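Sports > Football > How the Game Works

What Is a Two-Minute Drill?

Sometimes a football team is losing and the game is nearly over. The players start to hurry. They run back to the line after each play, and they may not stand in a huddle at all. This is called the two-minute drill. It gets its name from the last two minutes of a half, which is when teams use it most.

Why the clock matters

A football game is played against a clock. Some plays stop the clock and some let it keep running. If a player with the ball is tackled in the middle of the field, the clock usually keeps going. The team can lose a lot of time just getting up and lining up again.

A team that is ahead likes this. It can move slowly and let the seconds go by. A team that is behind wants the clock to stop as often as it can.

Ways to stop the clock

An incomplete pass stops the clock. That means the quarterback threw the ball and no one caught it before it hit the ground. The team does not gain any yards, but it saves time.

Going out of bounds can also stop it. Watch what receivers do late in a close game. They often catch the ball near the sideline and step over it right away, even if they could have run a little farther. The rules on this are different in high school, college and the pros, so the clock may start again sooner in one kind of game than in another.

A time-out stops the clock too. Each team gets 3 in a half. Coaches try to save them, and a coach who uses them early may be sorry later.

The last way is called a spike. The quarterback takes the ball from the center and throws it straight into the ground. This counts as an incomplete pass. The team uses up one of its four downs when it does this.

How players know what to do

In a huddle, the quarterback tells everyone the play. Without a huddle, the team needs another way. The quarterback may shout a code word or use a hand signal. Coaches on the sideline may signal as well.

Say the Foltby team has a play called "Bovine." When the quarterback yells "Bovine," the receivers know to run toward the sideline and the linemen know to block for a pass. The other team hears the word, but it does not know what the word means. Teams change their code words from time to time so that no one can figure them out.

A drive from start to finish

Foltby is playing Callholm. Callholm is ahead by 2 points, and there are 40 seconds left. Foltby has the ball near the middle of the field and has one time-out.

On first down, the quarterback throws a short pass. The receiver catches it and steps out of bounds. The clock stops. On the next play, a receiver is tackled in the middle of the field, so the coach calls the last time-out. Then a pass falls incomplete, and the clock stops again.

Now the kicker comes in. The field goal try is 37 yards long. A field goal is worth three points, so if the ball goes between the posts, Foltby will be ahead by one.

Try it at practice

You can practice a two-minute drill with friends. Mark a short field, set a timer, and pick a code word for each of your plays. Line up again as fast as you can after every catch.

Contact us | © Hollmann Kids' Sports Pages | Back to top

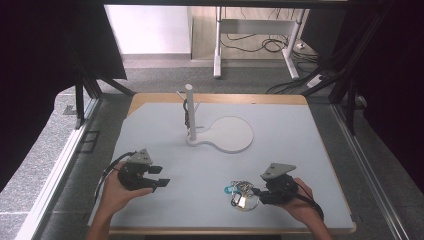 Keys on a pale blue tabletop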